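Week 3 handout - Surfaces: cleaning, wear and keeping a record

Course: Care of Rooms and Furniture, evening group
Tutor: Kojo Dogbe

Please read this handout before Sunday. In the first two weeks we spoke about floors. This week we move up to tables, counters and benches, and we look at what happens to a flat surface when people use it every day.

1. Three words we must keep apart

Dirt is something that lies on the surface and can be taken away. A stain is something that has gone into the surface, and maybe it can be taken away and maybe not. Wear is a loss of the surface itself. Cleaning cannot bring it back, and strong cleaning makes more of it.

Many mistakes in our work come from mixing up the second and the third. A cleaner sees a grey line, believes it is a stain, and rubs it with a rough pad. After ten minutes the grey line is still there and it has a dull patch as its neighbour. I did this myself in my first job, on a counter in the Amissah guest house, and I had to explain it to the owner.

2. Looking before touching

Always look at a surface two times before you put any water on it. First stand straight and look down. Then bend your knees until your eyes are near the level of the top, and look along it towards a window or a lamp. Fine scratches that you cannot find from above will often show when the light comes low. Dust is the same.

Pay attention to the far edge as well. People wipe the part that their arm can reach comfortably, and the far side receives less care. In some offices I have found a clear border where the cleaner's arm stopped.
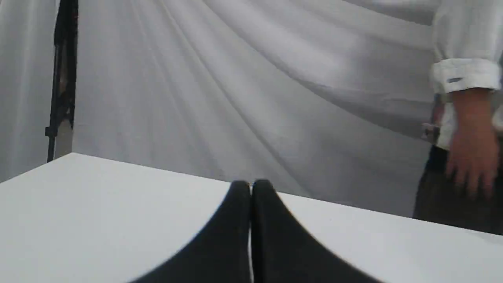
Figure 1. A tabletop and its far edge.

3. Order of work

Dry work comes before wet work. If there is grit on the table and you begin with a damp cloth, you push the grit in circles and it scratches. So:

- Remove loose objects and put them back later in the same places.
- Take off crumbs and grit with a soft brush or a folded dry cloth, always towards you and into your hand or a pan.
- Wipe with a damp cloth in straight, overlapping lines.
- Dry with a second cloth.

Fold the cloth in four, so you have eight clean faces to use. When all eight are used, take a new cloth. Do not rinse it in the bucket and continue, unless you are prepared to change the water also.

About products: the college store has Rakau neutral cleaner, and for this course we use nothing stronger. Mix it as the label says. More product does not mean a cleaner table, it means a sticky film which catches the next dust.

4. White and pale surfaces

Customers often choose white because it looks clean. It is a demanding colour. Each crumb shows, and dark shoes, bags and metal objects can leave grey marks on it. Some of these marks are only material left behind by the other object, and they come off with a damp cloth and patience. Others are true scratches.

A simple test is to pass your fingernail gently across the line. If the nail catches, you have a scratch and you should stop there. If the nail slides, try the damp cloth first, then a little neutral cleaner, and wait one minute before wiping.
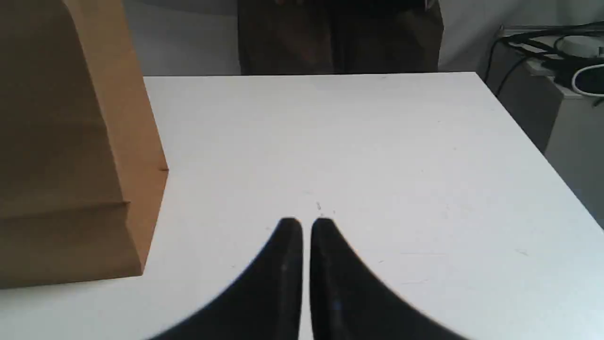 Figure 2. White tabletop with faint scuffs and thin scratch lines. Note also the small dark specks near the centre.

5. The condition sheet

Before you begin in a new building, fill in a condition sheet for every large surface. It protects the customer, and it protects you also. Senyo Arthur, who taught this course before me, kept 29 of these sheets for one building, the Ranier reading rooms, and they ended a long argument about who had damaged a bench.

Write where the surface is, its colour, what marks you can see and on which side, and whether the nail test catches. Use plain words. "Short scratches, right side, near the edge" is good. "Bad condition" is not useful, as another person cannot check it.

6. Homework

Choose one table at home or at work. Fill in a condition sheet in daylight, then a second one after dark with a lamp placed low at one side. Compare them and bring both to class. We will use your sheets for the exercise in pairs, and blank copies are in the tray next to the door of room 400.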